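About us

Cundley supplies glassware and small bench items to schools, colleges and small laboratories. We started in 2 rooms above a shop and now have a unit with a stockroom, a packing area and a bench for trying things out.

Most of our orders are for everyday items: beakers, vials, jars, droppers and tubes. We keep the common sizes in stock, with beakers from 50 ml upwards. Orders placed before noon leave the same day, and there is no minimum order. If you need 30 beakers for a class set, or just one to replace a breakage, the price for each is the same.

Maricruz Quintero runs the stockroom and answers most of the product questions. She also looks after returns. Please ring her before sending anything back, as glass needs to be packed properly.

Our own range is sold under the Redum name. We also stock Avico and Rezaei items, and can order from their full lists. Allow 35 days for anything we don't normally hold.

Glassware on the dark marble-patterned slab 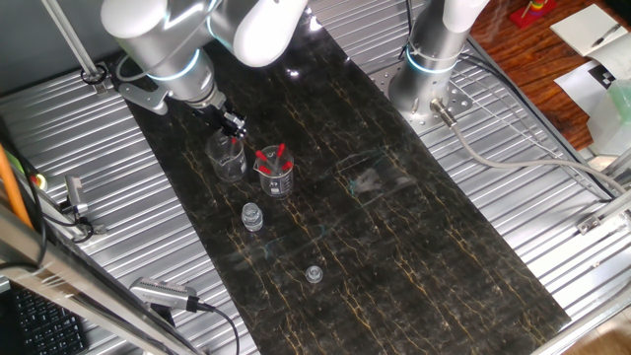
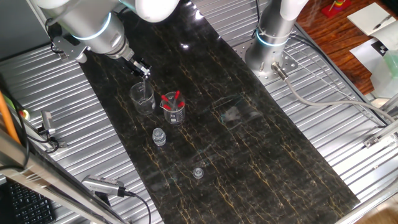 The new price list comes out in October. Schools with an account will get it by post, and anyone else can ask for a copy by phone or email. Callers are welcome at the trade counter on weekday mornings. Parking is at the rear of the unit.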